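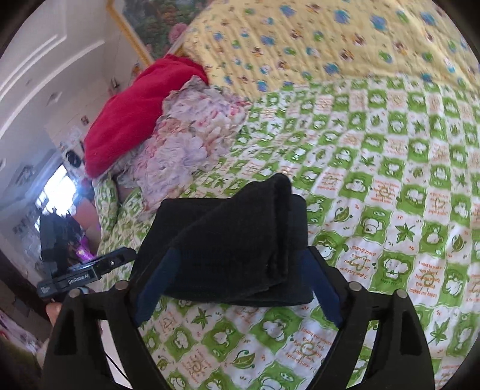 叠好的黑袜子。

走完了走完了走完了！！Mridha 步道全程148公里，从山口一直走到海边，昨天傍晚到的终点。腿还在抖，但是脑子特别亢奋，趁记得清楚赶紧开一串，想到哪儿写到哪儿，给以后想走的人当个参考（也给我自己留个底）。

先说结论：去！只要你平时能爬楼不喘，就可以考虑。这条线难的地方在长，坡其实都很讲理，修路的人一看就是自己也走路的，之字形绕得特别舒服，膝盖会感谢他们。

起点在一个叫 Dindano 的小镇，班车一天就两趟，早上那趟经常提前开，千万别踩点。我在车站旁边的面包房吃到了这辈子最好吃的豆沙卷，外皮是脆的，里面还烫嘴。走之前又回去买了一袋，当天中午就吃光了，完全没有撑到计划中的第二天。

同行的是 Nazma Haque，我大学室友，体力比我好太多。我们出发前约法：谁累了谁直接说，不许硬撑。这条救了我们的友谊。以前一起爬山吵过一架，就因为两个人都在等对方先喊停，最后在半山腰坐着互相不说话，现在想起来还想笑。

第一段是松林。地上全是松针，踩下去软软的，走一上午也听不到几辆车。太阳一出来整片林子都是树脂味，我每隔一会儿就要停下来深呼吸，Nazma 在前面喊我你到底走不走。

松林出来以后有一段碎石坡，网上吓人的帖子很多，我前一晚还失眠了。真到了现场，慢慢走，登山杖点稳再挪脚，完全没问题。下雨天另说，下雨天请绕东边的牧道，多走一点路，换个安心。

关于脚！我知道大家最关心这个。我这次一个水泡都没起，是我徒步生涯头一回。做法很笨：每次休息都脱鞋，脱袜子，晾脚，看一眼后跟和小趾，觉得哪里发热马上贴胶布。哪怕只坐一小会儿也脱。刚开始嫌麻烦，后来变成每天最期待的事，风吹过脚趾缝的感觉谁走谁知道。

有人问袜子带几双。我的答案是：白天走路轮换着穿，另外单独留一双只在睡觉时穿，绝对不穿着它下地。晚上洗完脚套上干爽的袜子钻进睡袋，幸福感直接拉满。材质我偏爱羊毛混纺，棉的吸了汗就一直潮着，我的脚受不了。

背包。我最早的清单写得像搬家，出发前一晚全部倒在床上重新挑。删掉的东西：第二本书、备用水壶、一条我坚信“到了海边会穿”的裙子。裙子后来一次都没想起来过。

留下来而且超级值的：一块很小的坐垫。石头又冰又硬，有垫子以后什么地方都是沙发。还有一小瓶辣椒油，连续几晚吃一样的面，辣椒油就是文明本身！

中段要住山屋，叫 Kirkance，最多住50人，旺季务必先订。管事的 Nuwan Sarkar 话不多，但是会在黑板上手写第二天的天气和风向，字漂亮得像印出来的。他家的扁豆汤我喝了三碗，问他放了什么，他说“时间”。行吧，我回家自己试。

山屋那晚的大通铺我本来有点怕，结果灯一关全屋秒睡，我连别人打没打呼噜都不知道。半夜出去上厕所，抬头看见银河，冷得直跺脚还舍不得进屋。照片拍出来是一团黑，就不发了，你们想象一下。

水的问题。上半程溪流多，随便补。过了垭口以后有一大段是干的，地图上标的那个泉眼今年几乎不出水，我们遇到往回走的人提醒才在上一个村子灌满。谢谢那位戴草帽的阿姨！后面走的朋友请一定在村子里把水装够，别信地图。

那个村子也值得写一条。村口有棵特别大的核桃树，树下摆着长凳，走路的人和本地老人混着坐。有个叫 Chathurika Howlader 的姐姐在自家门口卖酸奶，用陶罐装的，上面厚厚一层奶皮，吃完把罐子还她就行。我吃完一罐，走出村口，又折回去吃了第二罐。

补一条花费，私信里问的人太多。山屋加吃饭加班车，每人一共400块出头，装备不算，都是旧的。比我上次出去住酒店便宜太多，而且睡得还更好。

天气方面，我们前半程很走运，后来有个下午被雷阵雨追着跑。看到云底发黑就赶紧离开山脊，别想着再拍一张。我们躲在牧羊人的石头棚子里分着吃完了最后的饼干，雨点打在屋顶上噼里啪啦，聊了好久以前的事，挺好的一个下午。

评论区有人说一个人走怕不怕。我这次有伴，所以没资格替独行的人回答。不过路上碰到一位独自走的 Tayla Lowther，她每到一个有信号的地方就给家里发定位，跟山屋也提前打过招呼。她走得很从容，还教我用树皮上的苔藓玩猜方向游戏（猜得一塌糊涂，请大家还是带指南针）。

最后一段下到海边，空气突然变咸，路边开始有仙人掌。我以为我会哭，结果看见海的第一反应是“我要吃冰棍”。小卖部只剩绿豆味的，绿豆味就绿豆味，我坐在台阶上吃得特别认真。

脱了鞋直接走进海里，小腿以下全是麻的，Nazma 在旁边尖叫。旁边钓鱼的大叔很嫌弃地看着我们，大概鱼都跑了。大叔对不起！

说说身体。今天下楼梯得侧着走，大腿前侧酸得厉害，肩膀倒还好。热水泡脚，早睡，多吃。办公室那边我多请了一天假，这是我做过最聪明的决定，强烈建议大家回程后面留一天空白，什么都别安排。

训练的事也提一下。我从四月开始，下班提前几站下车走回家，周末背着装满书的包去爬公园的土坡，遛狗的邻居都认识我了。就这些，没去健身房。关键是把要穿的鞋提前走旧，新鞋上长线我是真的不敢。

回答一下鞋码：我买大了半码，下坡时脚趾前面有空间，指甲全都健在。系鞋带也有讲究，上坡脚背松一点，下坡之前停下来重新系，把脚踝那一截拉紧。Dilani Debnath 之前教我的，她走过好多长线，我出发前几乎每天都在烦她，她居然每条都回了，好人一生平安。

再唠叨一句垃圾。请全部带下来，果皮也带下来！山上冷，橘子皮能在那儿躺很久。我用一个旧的密封袋专门装，挂在包外面，一点也不碍事。这条路这么干净，全靠走过的人自觉，咱们别拖后腿。

问路线文件的，我整理完会贴在这条下面，包括哪里有水、哪里能扎营、哪家的狗比较凶（黄房子那家，叫得响，其实摇着尾巴）。泉眼的情况我也会标上，有更新的朋友欢迎留言，我来改。

现在要去煮扁豆汤了，锅已经在火上。有人知道山里那种带一点烟熏味的香料叫什么吗？灰褐色，颗粒很小，闻着有点像孜然又不太一样，在线等！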